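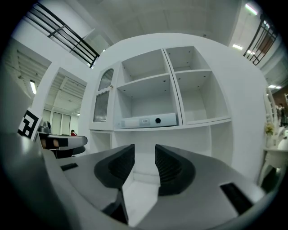 Fig. 4 – Skuvley cube unit, white. Peg holes on the inner side walls.

4. Loading the unit

1. Check the unit is level. Adjust if not.
2. Fix to wall with the bracket from bag C before anything goes in.
3. Heavy stuff in the bottom row first. Then work up.
4. Flat items – lie them down on the cubby base, front edge facing out.
5. Extra shelf: four pegs, same height both sides. Push in untill they stop.

Note: leave a 40 mm gap behind anything with a plug.

CAUTION: up to 30 kg per cubby. Do not stand on the unit. Dont drag it when loaded – empty it first.

Missing pegs? Ask Kaj Bech at Zenstead spares.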